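Coltport Cut Flower Box – Frequently Asked Questions

Questions we get at the counter, by email and, in one case, shouted from a passing van. If yours isn't answered, write to Emília Koubek at the shop and she will get back to you, usually before lunch.

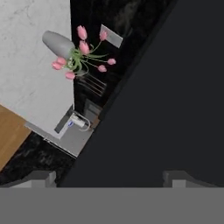 The box goes out from the end of February until the first hard frost. It is a subscription, in the sense that you pay and flowers come, and you can stop whenever you like. Most of what follows concerns the spring boxes, which generate nearly all the correspondence.

ORDERING AND DELIVERY

How do I sign up?

Fill in the form on the order page, or come into the shop and tell us your address slowly. Pick weekly or fortnightly. There is no joining fee and no app.

Where do you deliver?

Coltport itself, Tivach, and the villages along the river road as far as the Bornevora turning. Past the turning it gets complicated and involves a ford. If you live on the other side of it, you can collect from the farm gate at Bornevora any morning we are cutting, and plenty of people do.

What time will it arrive?

Between 7 in the morning and early afternoon. Reijo Honkanen does the round and does it in whatever order he likes. We have asked him for a schedule. He has given us a look.

I won't be in. Can you leave it?

Yes. Tell us where. A shaded porch is good, and a north-facing step is better. Please don't say "somewhere safe" and leave us to work it out, as your idea of somewhere safe and Reijo's may be separated by a hedge. The stems will be fine in their wrap for a few hours in cool weather. In May and after, we would like a bucket put out with a few inches of water in it.

Can I skip a week?

As many as you like, with 48 hours' notice. We cut to order, and inside that window your flowers are already in a bucket with your name on it. If you forget, the kindest thing is to have them sent to a neighbour. Quite a few of our regulars started out as somebody's neighbour.

Can I choose what's in the box?

No. You can tell us what you don't want, and we'll keep to that within reason. "No lilies" is a perfectly sensible request, particularly if you have a cat. "Nothing yellow" we can manage outside daffodil season. One customer asked for nothing that droops, and we had to have a talk about tulips.

Do you do the box as a gift?

We do. A gift run is two, four or eight boxes. We'll write the card for you, by hand, exactly as you send it, so please check the spelling of your mother-in-law.

LOOKING AFTER THE FLOWERS

What should I do first?

Take a slice off the bottom of every stem, a couple of centimetres, with something sharp. Kitchen scissors squash more than they cut, so a knife or proper snips. Then into cool water up to their necks for two hours somewhere dim before you start arranging anything. This is called conditioning, and it makes more difference than anything else on this page.

How much water?

Depends what they are. Tulips, daffodils and hyacinths are happiest in quite shallow water. Roses, stocks and anything woody want it deep. If you can't remember, fill the vase halfway and top it up when you think of it. Tulips drink a surprising amount on the first evening and people often find them stranded by morning.

Do I need the little sachet?

It helps. It has sugar to feed the flowers and something to keep the water clean. Use the whole sachet in a litre. Half a sachet in a large vase gives you enough sugar to please the bacteria and too little of the other stuff to trouble them. If you've lost it, plain clean water changed every second day will do nearly as well.

What about a copper coin? Aspirin? Lemonade? Vodka?

We have been told all of these with great confidence. The coin does nothing that we've ever been able to see. The aspirin makes the water slightly sour, which some flowers don't mind. Lemonade does have sugar and acid in it and is not a completely daft idea, though your vase will be sticky until the end of time. Keep the vodka.

Should I take the leaves off?

Any that would sit under the water, yes. They rot, the water goes cloudy, and then it smells like a pond. Leave the upper ones alone. Tulip leaves in particular are half the look of the thing, and a bunch stripped bare resembles a packet of straws.

My tulips have bent over. Are they dead?

Almost certainly not. They carry on growing after they're cut, sometimes by several centimetres, and they lean towards the light as they go. A bunch that stood to attention when it came will be sprawling all over the place a few days later. Many people like this. Old Dutch painters certainly did.

If you don't, recut them, roll the whole bunch tightly in newspaper with the heads level, and stand it upright in cold water overnight. They'll come out straighter, and stay that way for a day or so before they resume their plans. Turning the vase each morning also helps.

Somebody told me to put a pin through the stem.

Somebody tells everybody that. The idea is to prick the stem just under the head to stop it stretching. We tried it on one half of a bucket and left the other half alone, and by the end of the week could not tell which was which. It did no harm, so if you enjoy it, carry on.

Can I mix daffodils with other things?

Not straight away. Cut daffodils leak a slimy sap that blocks up the stems of other flowers, tulips worst of all. Stand the daffodils in their own water overnight, tip that water away, and then put them in with the rest without cutting them again. If you recut them it all starts over.

Where should I put the vase?

Out of direct sun, away from radiators, and not beside the fruit bowl. Ripening fruit gives off a gas that ages flowers quickly, and bananas are the chief offenders. A cool hallway will get you days more than a kitchen windowsill. We know you will put them in the kitchen. We do too.

How long should they last?

Tulips, five to seven days. Daffodils, a bit less. Ranunculus will go on for well over a week and become slightly smug about it. If anything in your box is finished within two days and you've given it a trim and a drink, send us a message and we'll put extra in the next one.

VASES

What sort of vase do I need?

One that holds water and stands up. After that, look at the neck. A narrow neck holds a small bunch together and makes you look as though you know what you're doing. A wide one lets everything flop to the sides and needs far more flowers than you think. Our standard bunch of 20 stems suits an opening about as wide as a mug.

Tall or short?

Half the height of the flowers, more or less. Remember that tulips will get taller during the week and the vase will not. Rounded shapes with a small base are lovely and tip easily when the flowers lean, so put a handful of clean pebbles in the bottom or keep them at the back of the table.

Do you sell them?

A few. Emília stocks some stoneware ones from the Zürcher pottery up at Tivach, when the pottery remembers to fire them. They are not online. Come and pick one up, see if you like the weight of it, and ask whether it's watertight, because one batch wasn't and we sold those off for dried grasses.

How do I clean one I can't get my hand into?

Warm water, a spoonful of uncooked rice, a drop of washing-up liquid, and swirl. For chalky rings, fill it with white vinegar and water and leave it overnight. A bottle brush does the rest. A dirty vase will finish off fresh flowers faster than no sachet ever could.

ODDS AND ENDS

Are your flowers grown here?

From March to October, all of them, in the two fields and three tunnels at Bornevora. The first few boxes of the year are topped up with tulips from a grower further south, and the card in the box will say so.

Do you spray?

Soap for the greenfly and, for slugs, Reijo with a torch at ten at night.

Are tulips safe with pets?

They're best kept out of reach. The bulbs are the worst part, but the leaves and petals can upset a cat or a dog too. Daffodils are no better and lilies are properly dangerous to cats, down to the pollen and the vase water. If your animal has eaten any of it, ring the vet first and us later.

Can I plant my cut tulips?

No. There is no bulb on them. We get this one every spring and it is always asked very hopefully.

What do I do with the wrapping?

The paper and string can go on the compost with the flowers. The rubber bands Reijo would like back. Leave them in the bucket.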